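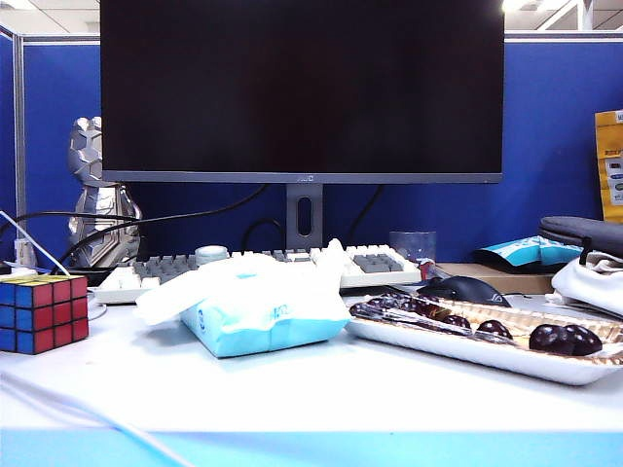
Margit Kelemen told me on Monday that if I planned to take her tissues away I could forget the whole thing, and I knew right then we'd have to write the rules down before we announced anything.

So I did, and now I get to share them with everybody! Curkau is launching Pladeck, our month of desk tidying, this May. It's open to any office in the Grinitel building and to anyone working from home who wants to play along. You pick up a free kit, you set aside 12 minutes at the end of the day, and you sort out one patch of your desk. The next day you do another patch. We've printed 1000 kits to start with, and we can go up to 3000 if the first batch runs out.

I've been tidying offices for a living for a long time (and my own desk is no prize), so I know what people worry about. They think somebody is coming around with a box to sweep up their toys. We're not doing that. Puzzle cubes stay. Little metal figures stay. Margit's tissues stay, although I did talk her into moving them off to the side so they don't end up in front of the keys. 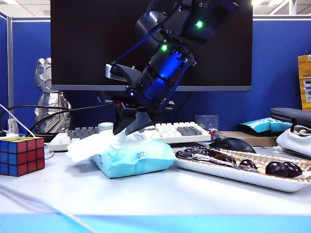 Tissues in the middle of the desk, cube and silver figurine off to the left.

What we're really after is the small stuff that lands on a desk and never leaves – caps, lids, tape, the charger for a phone you traded in. And cords. Oh my goodness, the cords. Every kit has a pack of soft ties, a sheet of labels and a shallow tray made for us by Mansour, which fits next to a full-size keyboard and holds more than you'd think. Tibor Virág tried one out over the winter and has already asked for a second, which he will get when everyone else has had their first.
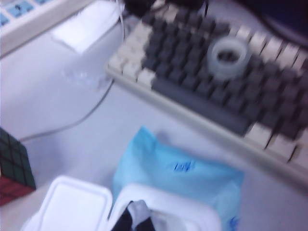

Curkau Workplace Team – Press and Community

My own starting spot is always the keyboard, and I'd suggest it to you too. It's the flattest, handiest place to put something down while you look for something else, so a roll of tape goes there and there it sits. Lift everything off, give the keys a wipe, and put back only the keyboard. Then do the strip behind the monitor stand, and save drawers for week 2 because drawers are a whole other evening.

Kits can be picked up at the Grinitel front desk all through May, one per person please. If you're at home, write to us and we'll mail you the labels and the ties; the tray is pickup only, sorry, it cracks in the mail.

Reporters who'd like a kit, or a chat with me or Margit, can ask for the Pladeck table at the front desk any morning.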